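The Kettler Method

Barrett Schumacher bought the book at the Trurkham bus station because the bus was late and the only other thing on the rack was a crossword collection. It was called The Kettler Method and it had 489 pages. The cover said it would teach him to quiet his mind and change what his life was made of.

He read the first chapter standing up. By the time he got off in Skostmont he had decided to do it properly.

The method had 11 stages. The first was to sit in a chair for 20 minutes every morning and picture the person you meant to become. Barrett sat in the kitchen with the radio off. He could picture the kitchen. He could picture the person's shoes, which were brown and better than his. Above the shoes there was nothing much.

He wrote this down in a notebook, as instructed, and went to work.

On the fourth morning he called Wendell Boateng, who had taught meditation at the Bramoner Center until it closed.

"I only get the shoes," Barrett said.

"What do you do with your hands?"

"Nothing. They're on my knees."

"Give them a job," Wendell said. "Come by at nine."

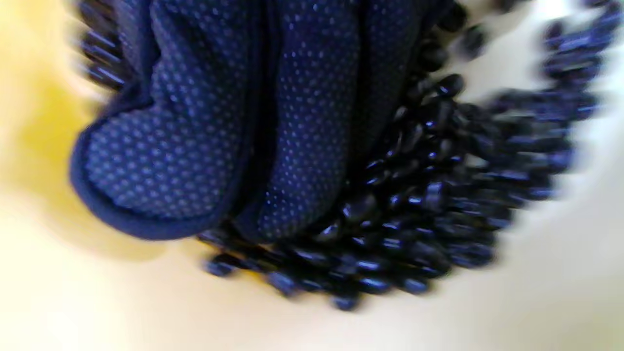 A hand in a dotted work glove, pressing down.

Wendell's apartment was over a dry cleaner. He had a shelf of the same kind of book, some with the spines cracked white, and he saw Barrett looking at them.

"I've read all of those," he said. "Kettler twice. The middle is slow."

"Did it work?"

"I stopped yelling in the car. I don't know if that was Kettler. I also sold the car."

He filled a pot with dark beans and set it in front of Barrett and told him to put one hand in and leave it there. Then he sat down across the table and closed his eyes. Barrett waited for more instructions. After a while he understood that there were none coming, and he closed his eyes too.

The lentils were cool at first. Downstairs a machine started and stopped. He thought about his brother, who owed him money, and then about the summer they had painted their mother's porch and gotten paint on the dog. He hadn't thought about the dog in years. He tried to go back to the person with the brown shoes, but the dog kept walking through.
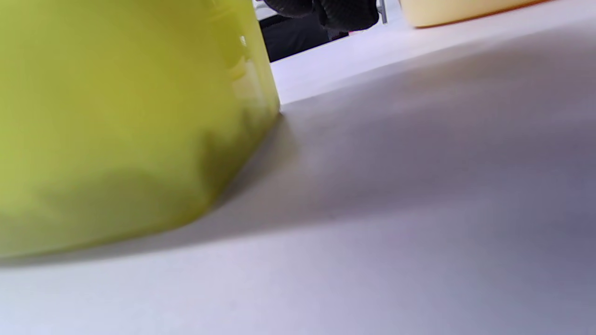 When he opened his eyes Wendell was making toast.

"How long was that?"

"I didn't time it."

"The book says to time it."

"Then time it at home," Wendell said. He put a plate down. "Did you get above the shoes?"

Barrett thought about lying. "No. I got a dog."

"Whose?"

"Ours. She died when I was 20."

Wendell nodded and buttered his toast all the way to the corners. They ate. Barrett told him about the porch – the gray paint, the paw prints on the steps that his mother had refused to let anyone sand off – and it took longer to tell than he expected.

He walked home by way of the grocery store and bought a bag of lentils. That evening he opened the notebook to the page for stage one. He wrote the dog's name, and under it his brother's phone number, which he found he still knew.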